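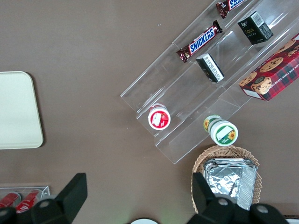
Home Recipes Money Archive About

Search this blog Type and press enter

I don't believe in shrinkflation apps. There, I said it. My sister-in-law has been on me since July to install one called Ekach, which is supposed to tell you when a package gets smaller while the price stays put. So I gave it two weeks of grocery runs and kept my receipts.

The first thing it flagged was my oatmeal. "This product has shrunk!" with a little red arrow. The canister in my pantry says 500 grams. The app said it used to be 586. When? Sold where? It doesn't say. I dug around in the help pages and the old weights are "community supplied," so somebody typed in a number and the app believed them. I have an older canister that I keep buttons in, same brand, same lid, and it says 500 too.

Then came crackers. Ekach had nothing on them at all, and those are the ones I would have sworn got smaller. The sleeve used to reach the top of the box. Maybe it never did. I'm suspicious of my own memory here as well, to be fair to the app.

What bugs me more is the "better value" button. You scan something and it offers you another brand. Out of everything I scanned at the Erthorpe store, the suggestion was nearly always Stenari, the label that also runs the banner along the bottom of the screen. I wrote and asked if they were paid for that. The reply thanked me for being part of the journey.

Meanwhile the unit price is printed on the shelf tag, in tiny type, for free. It's annoying to read and the store mixes ounces and pounds, but it doesn't want my email address. I've gone back to that and a pencil.

If you use one of these and it has saved you real money, I'd like to see the receipts. The app claims I saved $2. I can't find it.

Posted August 13, 2025

3 comments

pantrymoth
Mine told me dish soap shrank from 586 to 486. Didn't say if that was milliliters or what.

gladtobehome
I like Ekach! It got me looking at labels, which I never used to do. Agree about the ads though.

Wynne shopper
Our store took the unit prices off half the tags last month. Wish I was kidding.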